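# Podholm desk cup, cream, square: a review after one school year
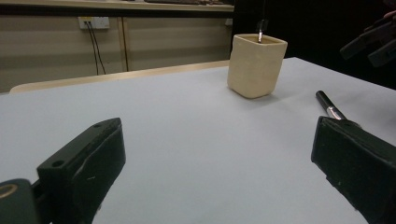 *The Podholm cup on my white table, with something slim and metallic in it, maybe a pen, and a black pen still out.*

I bought this pen holder in October from Kudavmont, a small housewares shop two towns over. It replaced a glass jar that I had used for years and finally chipped. The Podholm comes in cream and a dark green, and in a square or a round shape. I got the cream square. I've now had it long enough to say what it does well and what I would change.

I do bookkeeping at home, and my table has very little on it by choice. I wanted something plain that would hold pens upright and stay where I put it.

## Size and weight

The cup weighs 422 grams on my kitchen scale, empty. That is heavier than it looks. The glass jar tipped over whenever I dropped long scissors into it at an angle, and this one hasn't gone over yet. I have bumped it with my elbow and with the corner of a laptop, and it slid a little and stopped.

The inside is smaller than the outside suggests, as the walls are thick. The seller's page gives outside measurements only, so check with a ruler if you plan to stand a stapler or a glue bottle in it. My glue bottle doesn't fit. A pair of medium scissors, a ruler and a normal handful of pens do.

Height is the thing I had to get used to. A full-length pen stands well above the rim and is easy to grab. Short pencils go down deep, and once a pencil is half used I have to tip the cup to get it out. If you work mostly with pencils, look for a lower one.

## Shape and finish

The corners are rounded and the sides have shallow horizontal ridges. The shape is slightly uneven, in the way handmade things are. Mine leans a hair to one side when I look at it from my chair. My sister-in-law, Mayuree Onsri, ordered the same model a month later and hers is straighter, but it has a small bump under the rim. If you need two that match exactly, buy something else.

The color is a warm cream with some beige to it. On a white table you notice the difference. I was expecting it to be closer to white from the photos on the site, and for a day or two I thought about sending it back. I've come around to it. It is easy to find at a glance on a pale surface, and it doesn't show fingerprints.

The ridges do collect dust. A dry cloth won't get into them. I use an old toothbrush and a little dish soap every few weeks, then let it dry upside down on a towel. Pencil marks came off the inside with the same brush. One streak of blue ink near the bottom has never come out, though you only see it when the cup is empty.

## Noise and scratches

There is no felt or rubber on the base. On a wood desk you might not care, but on my table it made a scraping sound every time I moved it. After two weeks I stuck four Danko felt dots underneath. They cost very little and solved the noise. Podholm should include them at this price.

I haven't found any scratches on the table from the time before the dots, and I did look.

Dropping a metal pen in from above makes a sharp clink. I folded a scrap of paper towel and put it at the bottom, and that was enough.

## Square or round

A square cup sorts things better than a round one. Pens settle into the corners and stay there, so I keep black in one corner, red in another, and the rest wherever they land. With a round jar everything fans out and you fish around for what you need. The square also sits flat against the wall or the back of a shelf.

The drawback is that anything alone in the cup drops toward a side and stands almost straight up. With the round jar a single pen leaned over toward me. It's a small thing, but I reached past the pen a few times in the first week.

## Compared with the Mukus

Before this I borrowed a Mukus three-section organizer from Renata Tapia, who works the front desk at my accountant's. It holds more, including paper clips and sticky notes, and it's a good choice for a shared desk. It is also wide, and the small sections filled with things I never used. For one person with a few pens, the plain cup is better — I see what I have, and when it gets full I throw out the dry ones.

## Shipping

The first cup arrived with a crack through one side. Kudavmont answered the same evening. Alfie Ashworth there asked for a photo and mailed another without asking for the broken one back. The replacement came in a thicker box.

## Would I buy it again

Yes, in the same color, and I'd order the felt dots with it. I'd say skip it if you want pure white, if you use short pencils, or if you need a perfectly matching pair. For a couple of pens, a ruler and scissors on a home desk, it does the job.

I still leave my black pen lying on the table half the time, so it hasn't made me any neater. The jar is in the garage now and holds screws.

Rating: 4 out of 5. One point off for the bare base and the missing inside measurements.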